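Nundo Reading Prompts

Version 3, updated 19 Oct 2024

Welcome! Nundo is a set of 1,130 short writing prompts for grades 2 through 5, typed up from the index cards we've been passing between classrooms at Deltilthorpe for years. Youssra Benkirane started the box, Higinio Xolalpa kept adding to it, and I finally got to put it all in one file (so much fun, even the typing!).

What's inside

prompts.csv has one prompt per row, with columns for grade, topic, prompt text and the teacher who wrote it. There are 400 prompts tied to read-alouds and 200 for morning work. The rest are a happy mix of science, holidays, feelings and silly stuff.

topics.txt lists the topic tags. Please use these spellings if you send new prompts!
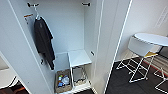 The grade column is a suggestion. My third graders love the grade 5 "what if" prompts, and Estela Acuña uses the grade 2 ones as warm-ups with her older kids.

Known problems

A few prompts in the holidays topic are near repeats. Rows from the oldest cards have "unknown" in the teacher column. If one is yours, tell me and I'll add your name!

Using it

Print it, cut it up, change the words, share it with your team. No student writing is included anywhere in the files.

Send new prompts to Amirul Sitompul by the end of March for version 4.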